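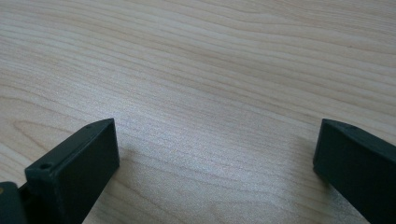
**Leen Nseir**
*Weekend builder, bench six at the Rocha workshop*

September 1, 2021

So the hand-held gripper has fingers again! Dark green ones, so dark they pass for black until you get them against pale wood, and I'm a lot happier with them than I was with the last pair (if you read the February post you'll remember the last pair, and I'm sorry about the language in it).

For anyone who wandered in from the bike trailer posts: I've been building a gripper you hold in your own hand, with a camera looking down at the fingers, so I can show a robot arm how to pick something up by just picking it up. The arm itself is called Horis. It lives bolted to a cart at the workshop and it's a whole other saga. The gripper I can carry home in a backpack, so that's where most of the fiddling happens these days, on my own table, with tea.

The new fingers are plain slabs. I had big plans for curves. I drew curved ones, scooped ones, a pair with little teeth that Simone said looked like a crocodile clip from a high school science room, and every one of them was great at exactly one object. The scooped pair would hold an egg like a dream and then fumble a pencil. Flat faces are boring and they pick up nearly everything I care about, so flat it is. I did put a small chamfer at the tips, mostly so they can get under the edge of thin stuff like cardboard. It still takes a couple of tries with a playing card, but we're getting there.

The holes along the top edge are for screwing on pads. I'm using M3 screws because I own a ridiculous tub of them, and I drilled the holes out by hand after printing. Printing them at final size never works for me. They come out tight, I force the screw, the layer splits, I say the February words again. Now I print them small and run a drill bit through, slowly, with the finger clamped between two scraps of pine. It takes maybe a minute each and I haven't split one yet.

The spread was the other big change. The old linkage topped out so narrow that a coffee mug was a negotiation. Iulian (bench nine, the one with the good calipers) looked at it for a while, borrowed my pencil and moved the pivot on my drawing by 9 millimeters, and that was the whole fix! I had been redesigning the entire trigger for two weeks. Wide open, I now get right around the mug with room to spare, and the trigger pull is lighter too, which I wasn't even asking for.

What I still don't like:

- The trigger return spring. It's out of a dead stapler and it's too strong. After 30 squeezes my hand aches, and I'm supposed to be able to do this all evening.
- The right finger has a tiny bit of wobble at the base. You can't really see it but I can feel it through the handle. I think the bushing is worn, or I printed it worn, if that's a thing.
- Glare. My table has a shiny finish and the grain gets washed out in the middle of the picture when there's light on it. I moved the lamp, moved it back, hung a dish towel over it for a bit (don't do this, it smelled) and now I'm thinking about a cheap diffuser.

That last one matters more than I figured it would. When the fingers close on something small and bright right in the middle of that patch, the picture gets mushy just where I need it to be sharp. Vittoria's advice was to throw a matte tablecloth over everything and stop whining. She's probably right, but I like my table, and I also sort of want the thing to cope with a real kitchen. Real kitchens have shiny tables in them.

A few people asked about cost. The fingers are pocket change in filament. The handle body took me 17 prints to get right, so if you count every failure sitting in the box under my bench it's a good deal more, but you'd be starting from my files and you wouldn't have to do that. The camera was the one thing I paid properly for. I got it from Pisano, the surplus place two doors down from the workshop, and it came in a bag with no manual and somebody else's tape residue on it. Works fine.

Files: I'm going to put them up once I've redrawn the base, so please don't email me for the current ones. They have the wobble in them. The folder will be called Nuleck, which was the name of my first cat and is now the name of the gripper, and no, I will not be taking suggestions.

Next on the list is pads. I've got a sheet of silicone, a sheet of that rubbery shelf liner, and a chunk of mouse pad Lambros gave me, and I want to try all of them on the same set of kitchen things: spoon, sponge, jar lid, the mug again. My money's on the shelf liner. If anybody has glued silicone to a print and had it stay put for more than a day, leave me a comment and tell me what you used. Super glue let go on me during the first jar lid and I spent the rest of the evening peeling it off my thumb.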